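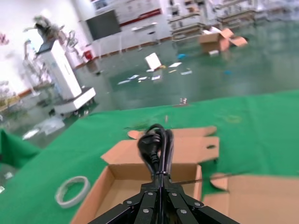

Figure 8.1 A power cord, an open cardboard box and a roll of clear packing tape on a covered table.

Chapter 8
The Box and What Goes Round It

In this chapter you will
learn the difference between primary, secondary and transit packaging
work out what a package costs beyond its purchase price
meet dimensional weight, and see why carriers are so fond of it
follow a small firm as it tries to post a lamp

8.1 A short history of paying for air

Most people give packaging their full attention twice in the life of a product: when they can't get into it, and when they can't get it into the recycling bin. In between, it is expected to keep quiet. Students of business tend to treat it the same way. They will argue for an hour over the price of an advertisement and then wave through a cardboard bill that would have paid for the advertisement and the lunch afterwards.

Consider Sustevora, a maker of desk lamps with a modest workshop and a large opinion of its own taste. In its first year of trading the firm sold 2868 lamps by post. Each went out in a handsome box ordered by the founder, Anayeli Palacios, who had chosen it for the way it opened. It opened beautifully. It was also a good deal bigger than the lamp, and the gap was filled with crumpled paper, put in by hand, by people paid by the hour.

When Palacios hired Jairo Sotelo to run dispatch, he spent his first morning cutting down a box with a bread knife. By June he had brought the range down from one very large carton to two smaller ones, and had a folder of complaints from the marketing side, who felt the new boxes lacked a sense of arrival. Sotelo replied that the lamps had begun to arrive, and that he thought this would do.

We shall return to Sustevora throughout the chapter. Its troubles are ordinary ones, and they come up in roughly the order in which we want to discuss them.

8.2 Three layers, and who pays for each

Primary packaging touches the product. It is the bag round the shade, the sleeve round the bulb, the twist of wire that keeps a cable in a bundle and draws blood from the customer's thumb.

Secondary packaging groups or presents the product. A printed carton is the usual case. In a shop it has a selling job to do, and a marketing department will defend it to the last drop of ink. By post its selling job is over before anyone sees it, a point that is rarely welcome in meetings.

Transit packaging gets everything from one place to another in a single piece. The brown outer box, the tape, the pallet and the stretch film all belong here. Customers seldom thank a firm for its transit packaging, but they will write at length when it fails.

The layers matter to the manager because they often sit in different budgets. At Grasum, a kitchenware firm we looked at in Chapter 3, the primary layer was bought by production, the secondary by marketing and the transit by the warehouse. All three departments cut their costs in the same year. Production thinned the inner bag, marketing used a lighter card, and the warehouse, having noticed neither, changed to a cheaper outer box. Breakages rose to 191 in the following quarter. Those were charged to customer service, which had not saved anything at all.

8.3 The weight that isn't there

A carrier's van fills up long before it grows too heavy to move. Carriers know this, and so they charge for whichever is greater: what the parcel weighs, or what it ought to weigh for its size. The second figure is called dimensional weight. It is found by multiplying length, width and height, then dividing by a number the carrier has picked.

Note who picks the number. A lower divisor makes the same box heavier without anybody putting anything in it, and a firm that compares carriers on price per kilogram alone may find it has signed up for a very expensive kilogram. Hinojosa, which sells pillows, learned this in its first month and now vacuum-packs everything it can get a hose into. Zevau, which sells doorstops, has never had to learn it.

For Sustevora the sums were plain enough. The lamp was light, the box was large, and every parcel was billed on its volume. The firm had been paying to send crumpled paper round the country — and the paper, it must be said, had always arrived in perfect condition.

In the next section we set out the full cost of one parcel, beginning with the part most often left off the list, the minutes spent packing it.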